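Chapter 4
Budgeting for Grippers and Hand-Held Collection Tools

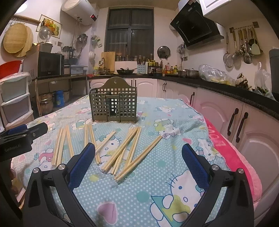
What should a first equipment budget for manipulation work include?
It should include the gripper, its mount, spare finger pads, the computer that stores the recordings, and the hours of the people who will operate it. The purchase price of the gripper alone is a poor guide to the total.

4.1 Scope of the chapter

Chapter 3 treated payload and stroke as engineering quantities. This chapter treats them as items on a purchase order. The reader is assumed to have a task list and a rough schedule, and to be asked by someone in finance for a single figure.

Thin, light objects make a useful starting case. Chopsticks lying in crossed piles on a tablecloth, to be sorted into an upright holder with compartments, require little grip force. They do require a finger opening wide enough to approach a pile and pads that can hold one narrow stick. A buyer who specifies by payload will overpay for force and may still receive the wrong pads.

4.2 Cost categories

Costs are divided into capital, consumable and labor. Capital covers the gripper, mount, camera and storage. Consumables are mainly pads, screws and cables. Labor covers setup, operation, review of recordings and repair.

The running case in this chapter is the Rillthorpe plan, prepared by Erzsébet Lakatos for a household-task study. The first draft listed 2 hand-held grippers and no spares. The revised draft added 13 sets of pads and moved the second gripper to a later order, to be placed in March if the first passed acceptance. Labor came to over 100 hours and was the largest line in both drafts. Table 4.1 gives the revised plan in full.

4.3 Comparing quotations

Quotations seldom cover the same goods. In the Rillthorpe case, Plarneno quoted a complete kit with mount and calibration, while Spahić quoted the gripper body only and listed pads separately. Before prices are compared, each quotation should be rewritten against the buyer's own parts list, with missing items entered at the cost of obtaining them elsewhere. Freight, duty and training are entered on separate lines.

Lead time is recorded beside price. A late pad order can idle an operator whose wages continue, and that cost belongs in the comparison. Section 4.4 gives the method for estimating pad life from a short trial.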